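Skomov sets out revised rules for public speaking rounds

Skomov, the public speaking association, has published revised rules for its prepared speech competition. The changes take effect in October and apply to all club and regional rounds. The final text was released on 17th August after a consultation in which 1,776 members returned the form.

The main change concerns timing. Prepared speeches must now run for between five and six minutes, measured from the speaker's first word. The previous rules started the clock when the speaker reached the lectern, and clubs had applied this differently. Greetings to the chair are counted as part of the speech. A speaker who goes over the upper limit loses one mark for each complete period of 20 seconds.

Notes are still allowed, but only on cards. Full scripts and tablets are excluded from regional rounds onwards. Club rounds may permit either, provided that the same terms are offered to every speaker and are given out with the entry form.

The marking sheet has also been changed. Structure and delivery keep their present weight. The separate heading for gesture has been removed and its marks moved to a new heading, "fit to audience". Under this heading judges will consider whether the level of detail, the choice of terms and the length of the opening suit the listeners named by the speaker on the entry form.

Aušra Kairys, who drafted the new sheet, said that gesture had been the least consistent heading across judges. "Two judges watching the same speech could be four marks apart on it," she said. "We could not write guidance that closed the gap, so we took it out."

The change was not supported by everyone. Tõnu Grigaitė, a regional judge, said in his reply to the consultation that the new heading relied too heavily on what speakers wrote beforehand - a vague entry would be hard to mark against. The final version answers this in part by requiring the intended audience to be stated in a single sentence.

Judges who hold a current certificate do not need to requalify, but must complete a short marking exercise using recorded speeches. Remedios Lorente will run the exercise for the Fustberg region and Zuzanna Makowska for Adomaitis. Clubs should send the names of their judges to the regional organiser before their first round. 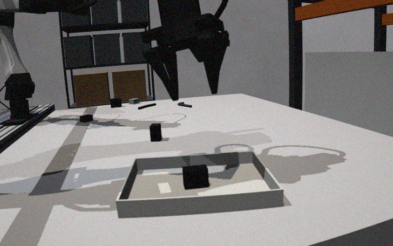 Entries already made under the old rules remain valid, although speakers will be asked to supply the audience sentence separately.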